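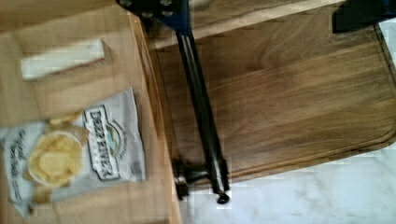

El brazo pierde la bolsa al levantarla: ¿ajuste de fuerza o de altura de agarre?

Publicado en Robótica educativa > Manipulación
Etiquetas: pinza, objetos deformables, cámara de muñeca, proyecto de curso

Remedios Tejada

Somos un grupo de 4 estudiantes y el proyecto final de la asignatura consiste en ordenar una encimera de cocina con un brazo de sobremesa. Los objetos rígidos salen bien. El problema son los envases flexibles, en concreto una bolsa de patatas fritas.

Configuración actual:
Cámara en la muñeca, calibrada respecto a la pinza al comienzo del curso.
Detección por segmentación, con el centroide de la máscara como punto de agarre.
Cierre de la pinza en posición, sin control de fuerza.
Controlador Hirkik con el firmware que venía de fábrica.

En la última tanda hicimos 12 intentos y solo 2 terminaron con la bolsa en la caja de destino. En los demás, la pinza cierra, el brazo sube y la bolsa se queda en la superficie o se suelta durante el primer tramo vertical. Hemos probado a cerrar más y a bajar la velocidad de subida, sin cambios apreciables.

Añado dos datos. La zona de trabajo tiene superficies a distinta altura (madera y mármol) y la altura de aproximación es una constante en el código. Además, el envase tiene partes metalizadas y la máscara cambia de forma según la orientación. Queremos saber por dónde empezar, porque la entrega es en enero y no da tiempo a rehacer la percepción entera.

Crescencio Collado

Empezaría por la altura. Con superficies a niveles distintos, una constante solo sirve para una de ellas. Si está ajustada para la más alta, en la baja los dedos cierran en el aire o pellizcan apenas la capa superior del plástico. Ese pellizco suele aguantar el cierre y fallar al subir, que coincide con lo que cuentas.

Comprobación rápida: coloca la bolsa siempre en el mismo punto y con la misma orientación, baja el brazo en pasos de un milímetro y anota a qué altura empieza a sujetar. Repítelo en cada superficie. Si los valores difieren, ya tienes el primer error y se corrige con una tabla de alturas por zona. No hace falta estimar profundidad para una entrega de curso.

Segundo punto, el centroide. En una bolsa cerrada el centro es la parte más inflada y la que peor se agarra con dedos paralelos. Los extremos sellados son casi planos y tienen más rigidez. Calcula el eje mayor de la máscara, desplaza el punto de agarre hacia un extremo y orienta la pinza para que los dedos cierren sobre las dos caras del sellado. Si la bolsa está tumbada, eso obliga a entrar con inclinación o a empujarla antes hasta un borde - lo segundo es más lento pero más repetible.

Con los reflejos, fija la exposición de la cámara. La exposición automática cambia cuando el brazo proyecta sombra y la máscara cambia con ella. Guarda también la imagen previa a cada cierre con el resultado en el nombre del archivo. Sin eso no se puede separar un fallo de detección de uno de agarre.

No subiría la fuerza hasta tener lo anterior medido. Cerrar más sobre una bolsa inflada tiende a expulsarla.

Flinia

A nosotros nos pasaba lo mismo y pusimos cinta de goma en los dedos. Mejoró. No medimos cuánto.

Pastor

¿Habéis mirado si la pinza llega a cerrar del todo? En mi controlador el límite de corriente venía muy bajo y el motor se paraba antes. No sé si en el vuestro es igual, yo uso otro.

Remedios Tejada

Gracias. La altura estaba ajustada sobre la tabla de cortar, así que en el mármol quedaba alta. Con una tabla de valores por zona ya hay contacto en todas. Falta el cambio de punto de agarre al extremo de la bolsa; el cálculo del eje mayor está hecho, la inclinación de la muñeca todavía no. El límite de corriente lo miro mañana en el laboratorio.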